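Audiobook chapters play in the wrong order after update – "The Ham Orchard"

Opened 28 July 2026
By: Ekia reader support

Status: Resolved, with a workaround for older players

Reported problem

A reader borrowed the audiobook of "The Ham Orchard" through the Ekia app and found that it jumped from the end of chapter 3 straight to chapter 13. The missing chapters were listed in the contents but could not be reached by letting the book play on. The same reader had the ebook on the same account and that opened normally, with all chapters in the right place.

Two more reports came in later the same day, both for the same title. All of the readers had downloaded the book. It played correctly when streamed over wi-fi.

What we checked first

We asked each reader to sign out and back in, then remove the book and download it again. No change. We then borrowed the title on a test account and got the same fault on a phone and a tablet, so we stopped asking people to reinstall the app.

Storage was ruled out. The downloaded book was the full size and every chapter file was there.

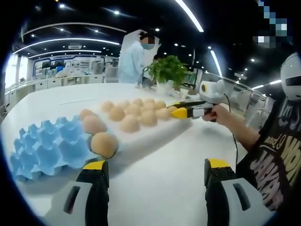 Eggs on the table with the empty blue carton.

Cause

The publisher, Dedach, replaced the audio files to correct a misread line in the prologue. The new files came with names but no track numbers. When a book is streamed, the app takes its order from the contents list on our side. When it is downloaded, the app uses track numbers, and if there are none it falls back on file dates. Chapter 13 had been saved straight after chapter 3, so it played next.

Other Dedach titles are not affected as far as we can see. The rest of the Trevent series, which this book belongs to, has not been changed since December and plays in order.

Fix

Dedach has sent a new set of files with track numbers and these are now live. Your loan dates do not change and you do not need to return the book.

1. Open your shelf and write down the chapter and time you had reached. Bookmarks made in the faulty download may move.

2. Remove the download. Choose "Remove from device" – do not choose "Return", or you will go to the back of the queue.
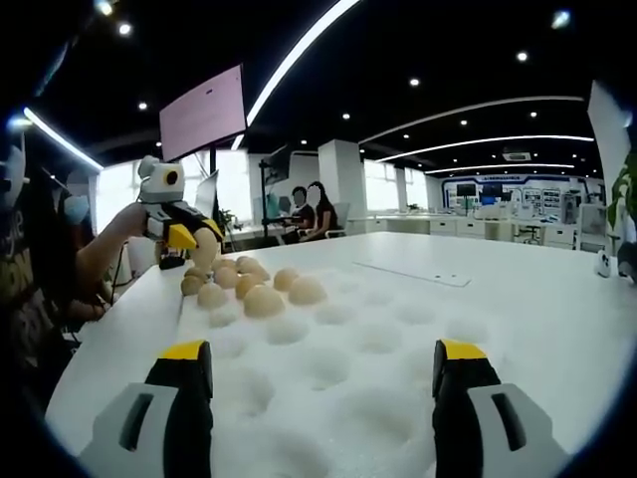 3. Connect to wi-fi and download the book again. The contents page should now show "Second edition audio" under the title.

4. Play the last minute of chapter 3 and let it run on. You should hear chapter 4 start.

If it still skips

Older car players and some small handheld players keep their own copy of the track list. Delete the book from the player as well as from the app, turn the player off and on, and copy the book across again. If that does not work, pick each chapter by hand from the contents list. It is slow but the order will be right.

Notes added after closing

One reader asked whether the text of the ebook had changed too. It has not. The correction was to the recording only.

Bookmarks with written notes attached are safe. They are held on the account and will come back after the new download, though the time shown beside them may be a few seconds out.

Comments (3)
Shares (3)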